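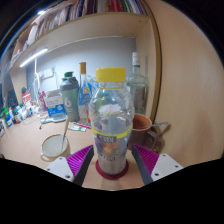 Wistano, April 30, 2025

So our project was on the refill habit – why do people at school keep buying drinks when the fountains are free? Rosalinda Catacutan and I handed out 200 surveys and got 90 back, more than I ever hoped for! Most kids said the water tastes funny (it kind of does, near the gym). Only a few blamed the price or the lines. We want to run it again in June with better questions, and Kwok-wai Shek already has a list.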